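Bin liner

A bin liner, also called a trash bag or garbage bag, is a disposable bag placed inside a waste container to hold refuse and keep the container clean. Most are made of polyethylene film. Black is a common color for general household waste, and clear or tinted bags are often used where the contents have to be checked before collection.

Materials

Low-density polyethylene stretches before it tears and is used for heavier bags. High-density polyethylene is thinner and stiffer, makes a crinkling sound when handled, and is common in small liners for offices and bathrooms. Compostable liners are made from starch blends or other plant-based plastics and are meant for food scraps. They weaken in storage, particularly in damp cupboards.

Fitting

A liner is normally opened fully, lowered into the container and folded outward over the rim. The fold, or cuff, keeps the mouth of the bag open and stops it from sliding down as weight is added. Some containers have a band or clip to hold the cuff in place.
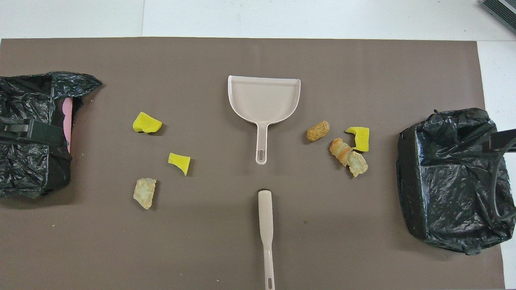
Peninah Muli has argued that cuff length matters more than film thickness in everyday use, and that many bags reported as torn had in fact slipped from the rim and spilled. Her survey of 321 households, published in June 2022, found slipping to be the most frequent complaint, ahead of leaks and split seams.

Air trapped between the bag and the wall of the container can prevent the liner from settling. Some bins have small vents near the base for this reason. The Kallel bin, a 24-liter model made by Drodier, has seven of them.

Closures

Flat-top bags are twisted and knotted, or closed with a separate tie. Drawstring bags have a plastic ribbon running through a hem at the mouth — the ribbon also serves as a handle. Tie-handle bags have flaps cut into the top edge that are knotted in pairs. 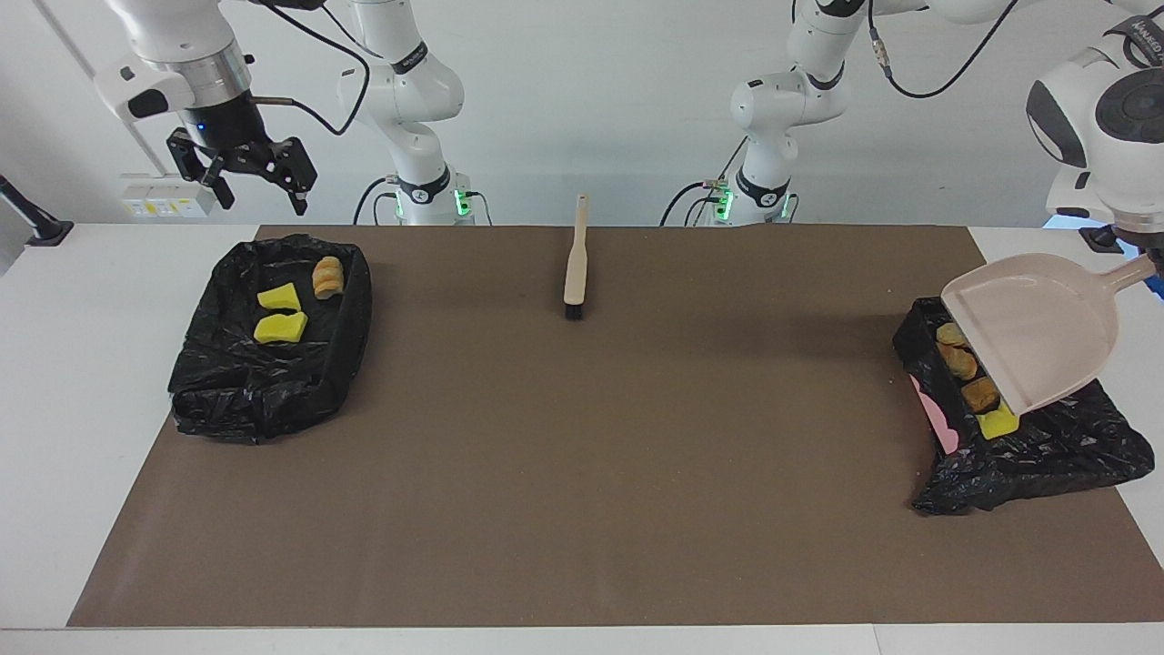 Star-sealed bags are folded in on themselves before the bottom is sealed, which leaves no gap at the corners and spreads the load across the base. Flat-sealed bags have a single straight seam and are simpler to make, but they tend to leak at the corners when filled with wet waste. Gusseted bags have folded sides and fit square containers better than round ones.

Sizing

Sizes are given by volume or by the width and length of the flat bag. A liner must be longer than the container is deep to leave enough film for the cuff. The Rosser range is sold in 23 sizes, including narrow liners for pull-out kitchen bins.

See also: Waste container, Plastic film, Curbside collection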